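Fletby Community Choir
Minutes of the general meeting, Sep 29, 2026
Opened 7.05 pm, Uster Room, upstairs

Present: 43 members, which is our best turnout for a business night yet. Apologies received from three altos and the whole back row of basses, who are sharing one cold between them.

1. Previous minutes
Accepted with one correction. The spring concert raised $1,943 after hall hire, not before it. Much cheering at this, and fair enough — it's the most we have ever cleared from a single night of singing.

2. Summer program
The musical director walked us through the proposed set and we sang bits of it as we went, so this item ran long and was tremendous fun. Agreed so far: the river song cycle in full, both rounds from last year, and the Kneževič arrangement of the lullaby, which we tried in four parts on the spot. The tenors found their entry on the second go and the sound in the room at bar 30 was gorgeous. Please, please practise the key change at home.

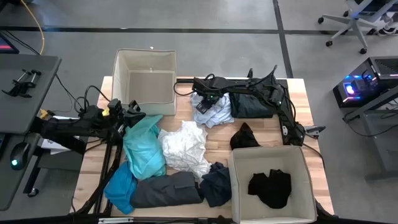

The Kneževič has a divided soprano line from the second verse. Anyone who would like to sing the upper part should tell the section leader by next rehearsal. You don't need to audition, just be comfortable with a soft high A. Pronunciation recordings for the lullaby will go up on the members' page, slow version first.

Still undecided: whether to open with the gospel number or keep it for the end. A show of hands was close enough that we'll sing it both ways at rehearsal and vote again.

3. Sheet music
We need 225 pages copied for the river songs alone, and that's with double-siding. The licence covers our copies for this season only, so they must come back to the librarian afterwards. Pencil markings are fine. Pen is not (see last year's minutes, and the year before's).

Members who'd sooner sing from a tablet can use Flullo, the score reader the altos have been trialling. Reports are glowing: page turns are quick, you can colour your own line, and it remembers where you stopped. One wrinkle is that markings don't carry over when a score is replaced with a newer edition, so hold off on detailed markings until the final versions are sent out.

Moved that the choir pay for a one-season group subscription. Seconded. Carried, with two against.

4. Rehearsal format
The trial of sectionals in the first half has gone brilliantly and everyone who spoke wanted to keep it. The basses in particular feel they now know what they're doing before the rest of us can hear them. Points raised:
Sectionals to finish at 8 sharp so the full sing isn't squeezed.
Tea break to stay at ten minutes.
Altos and sopranos to swap rooms every second week, as the small room is stuffy once the weather warms up.

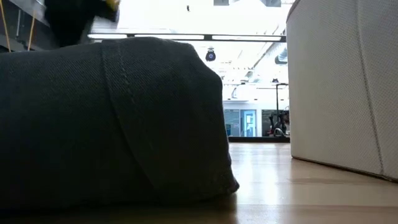

One alto asked whether the warm-up could be done all together before we split, as it was last year, and said she missed hearing the full choir at the start of the night. Strong support for this. The musical director is happy to try it from next week with a shorter warm-up, and sections will then head off at 7.15.

5. January singing weekend
We're going! The lodge has offered us the Saturday and Sunday, and there's a proper hall with a timber ceiling and a tuned upright. Sleeping is in bunk rooms, with a few twin rooms for those who need them. Cost will be around $90 a head including meals. Three members have already offered to drive people who don't have cars. Partners are welcome on Saturday night for the informal concert, and solos, duets and silly songs are all encouraged.

Action: deposits to be paid by the last rehearsal of the year. Dietary needs on the sheet by the door.

6. Concert dress
Black with a splash of colour was retained. A proposal to specify the colour was discussed warmly and at length, and then withdrawn.

7. Other business
The aged care home up the hill would love us back for carols. Agreed, same afternoon format as last time, scarves optional.
New members' folders are short of the round in G. Librarian to reprint.
Could whoever has the spare pitch pipe please bring it back.

Meeting closed 8.50 pm, followed by a run of the gospel number, opening version.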